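Randomización de dominio: ¿vario también la posición de la cámara de muñeca o solo texturas y luces?

Rada

Hola a todos, a ver si alguien me echa un cable porque llevo unos días dándole vueltas a esto y ya no sé si el problema soy yo o el método.

Estoy con el trabajo de fin de máster y entreno una política de agarre solo en simulación, con una cámara en la muñeca. La idea es reproducir el resultado de Brynjólfsdóttir, que dice que con suficiente variación visual la política pasa al robot real sin ajuste fino. Genero 3000 episodios, cambio luces, texturas de paredes y suelo, posición de los muebles, todo lo típico. En simulación va de lujo. En el brazo del laboratorio, de 20 intentos me agarra bien 4. ¡Cuatro!

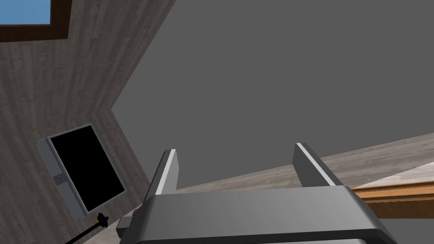 Mi sospecha es que la política se aprende de memoria en qué sitio exacto de la imagen caen los dedos, y como la cámara real va montada un pelín distinta, se pierde. Entonces mi duda es si debo mover también la cámara respecto a la pinza en cada episodio, y cuánto. Y otra cosa: ¿dejo los episodios en los que la muñeca gira tanto que sale la sala torcida y no hay ningún objeto a la vista, o los tiro? Tengo 178 así, los separé con un script.

Gracias de antemano, y perdón por el tocho.

Kazimír Zelenák

Buenas, Rada. A mí me pasó algo muy parecido en octubre, así que te cuento lo que hice yo, que no quiere decir que sea lo mejor.

Sí, mueve la cámara. Pero poco, y una sola vez por episodio, al principio. Yo la primera vez la movía en cada paso y era un desastre, la política se volvía lentísima, como si no se fiara de nada. Desplazamientos de milímetros y giros de un par de grados me bastaron. También toca un poco el campo de visión, que la calibración de fábrica no siempre cuadra con la lente que tienes puesta.

Antes de regenerar todo haz una prueba barata: coge la política que ya tienes, desplaza la cámara en el simulador y mira si el porcentaje se hunde. Si se hunde, ya sabes por dónde va la cosa. Si aguanta bien, yo miraría el retardo entre imagen y acción, que en el simulador suele ser cero y en el brazo de verdad ni de broma.

Los episodios torcidos, déjalos. El robot va a pasar por posturas así cuando falle un agarre y tenga que recolocarse, y si no las ha visto nunca hace cosas rarísimas. Eso sí, revisa que acaben volviendo hacia el objeto. Los que se quedan mirando a la nada hasta agotar el tiempo, esos yo los quitaría del entrenamiento por imitación. Si lo tuyo es refuerzo me daría bastante igual.

Ah, y 20 intentos son muy poquitos para comparar dos variantes. Repite con más antes de sacar conclusiones, que luego el tribunal pregunta.

Droreo

yo directamente pondria mas texturas, a mi con eso me funciono. tambien puedes recortar la parte de abajo de la imagen para que no salga la pinza y a correr

Rada

¡Mil gracias, Kazimír! Es imitación, se me olvidó ponerlo. He hecho la prueba barata y se hunde muchísimo con moverla nada, así que me pongo a regenerar esta noche con el desplazamiento fijo por episodio. Lo de recortar lo pensé, Droreo, pero necesito ver los dedos para saber si están abiertos, porque no le paso la apertura como entrada. Igual debería pasársela, ahora que lo escribo.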